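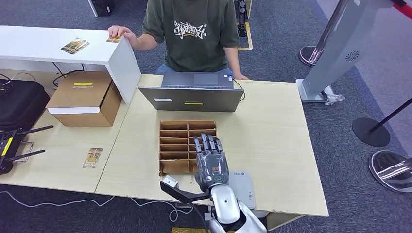
Elevador de escritorio

El elevador de escritorio, llamado también alzador o puente de mesa, es una pieza baja que se coloca sobre una mesa para formar un segundo nivel de apoyo. Consta de una balda horizontal y de soportes que dejan un hueco libre debajo. Se fabrica en madera, metal o plástico.

Uso

La balda superior recibe un monitor u objetos pequeños de uso frecuente, como tarjetas, llaves o bolígrafos. El espacio inferior sirve para guardar una caja de cartón, un teclado o documentos, y por detrás suelen bajar los cables de los aparatos. En mesas compartidas se combina con un ordenador portátil, que se deja directamente sobre el tablero, y con un enrutador inalámbrico situado a un lado.

Medidas

No existe una medida única. El modelo Ostach, de la firma Bedico, tiene 400 mm de ancho y 151 mm de altura; la versión larga alcanza 998 mm y requiere un apoyo central.

Historia

En Posedville, el carpintero Wenceslao Insaurralde construyó elevadores para las oficinas de la imprenta Peixoto. El primer encargo fue de 421 unidades, pintadas de blanco. Marin Perić modificó después el diseño y suprimió el panel trasero para facilitar el paso de los cables.

Véase también

Escritorio
Organizador de cables
Soporte para portátil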